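Prasia Stone Floor Soap and the Skarklow Flat Mop: a long-overdue review
By Perrine Gilbert
June 13, 2018

I promised several of you in the comments that I'd get around to this one after the winter, and then the winter ended and the garden started, so thank you for your patience. I bought the Prasia soap and the Skarklow mop together last November and have used them every week on our white marble tile. That seems to me long enough to have an opinion, and I do have one (several, as my husband will confirm).

First, the floor itself, so you can compare it with yours. We have 752 square feet of square marble tile, pale white with soft gray veining, running from the front door through the hall and into the kitchen and dining room. It came with the house. The finish is honed in most places and a bit shinier near the walls where people don't walk. I love it dearly, and I have also made nearly every mistake a person can make with it. The year we moved in I mopped it with vinegar and water, just as my grandmother did her linoleum, and there's a dull patch by the pantry to this day that I can find with my eyes closed.

The soap comes as a concentrate in an 800 ml bottle and cost me $19. The cap doubles as the measure, and one capful goes into a bucket of warm water. It pours thick, a bit like dish soap that's been in a cold car, and the smell is mild and slightly soapy with something green behind it. My sister can't stand scented cleaners and she's never said a word about it. I'm still on my second bottle after seven months.

What I like best is how the floor looks the next morning. With the supermarket cleaner I used before, I'd mop, admire it in the evening, and then the sun would come in low through the dining room window and show me every single pass I'd made! The Prasia dries much more evenly. You do have to change the water, though. I use two buckets for the whole downstairs and would use three if I were a better person. The one time I tried to stretch a single bucket I got a gray film in the hall and had to go over it all again with plain water.

It isn't a stain remover and the label doesn't say it is. Coffee wiped up quickly is fine. Tomato sauce that sat through dinner left a spot with no shine to it, and soap can't do anything for that, as the acid has already been at the stone. For etching you need polishing powder or pads. I have a 3,000 grit hand pad from Perron that I've used on two small marks with fairly good results, but that's a slow job on your knees and I'll write it up another time.

Now the mop. The Skarklow has a wide, flat head and a microfiber pad that fastens on with strips, and you get two pads in the box. The handle adjusts by twisting. Mine slipped a little during the first week until I learned to twist it much harder than felt polite. It turns very nicely around chair legs and goes right under the sideboard, where my old string mop only pushed the dust further back. The pads have been through the wash more times than I can tell you and still grip. They've gone gray, but so would I.

My one real complaint is the edge of the head. It's hard plastic and sticks out a hair past the pad, and if you're going along the baseboards in a hurry it knocks. Annick Riviere, who got me onto this mop in the first place, runs a strip of soft tape around hers, and I've done the same. I'd like to see Skarklow fix that at the factory.

A word about grout, which I get more letters on than anything else. Ours is narrow and light-colored, and the flat pad skims right over it if you only go one way. I mop across the joints, then along them, and twice a year I go down the worst lines in the kitchen with a soft brush and the same soap mixed a little stronger. Nothing with wire in it, please, and no bleach. Sweep first, too, and sweep well. Grit is harder on marble than anything you'll ever spill on it — I keep a big mat inside the door and shake it out nearly every day.

I also tried the Fatico stone spray for quick cleanups, and it's perfectly nice for a paw print or a dribble of juice. For a whole room it's a nuisance. My hand got tired, the coverage was patchy, and I went back to the bucket.

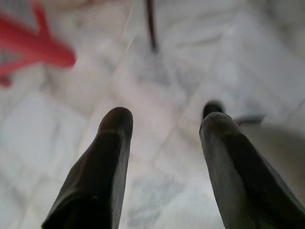 Can you use the Prasia soap on polished marble as well as honed?

The bottle says it's suitable for both, and I've used it on our shinier tiles near the walls without any trouble. On polished stone I'd go a little under a full capful and follow with a dry cloth, which brings the shine up and takes care of any streaks.

So, would I buy them again? The soap, certainly, and I've already given a bottle to my neighbor for her entryway. The mop I'd buy again too, with the tape. Extra pads are sold in pairs, and I'd order a set right away so there's always a dry one when the others are in the wash.

Soap: four and a half stars
Mop: four stars

Next month I'm hoping to get to door mats, including the very heavy one I couldn't lift out of the car.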